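When the Gripper Drops the Trash

Crinkly wrappers are where finger pads go to be humbled.
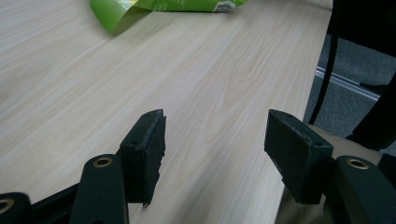

Worn pads, green wrapper, plenty of table between them.

Mine let go of a snack wrapper 7 times one evening while I blamed the software. Yuto Hirano looked at the ragged top edges and asked when I'd last changed the pads. October, I said – with great confidence and no records.

Switch off and unplug before touching the fingers. Brush off crumbs, wipe with a barely damp cloth, let dry. If the edge still sheds, replace both pads as a pair. Test on a sock first, and keep your own fingers well out of the gap.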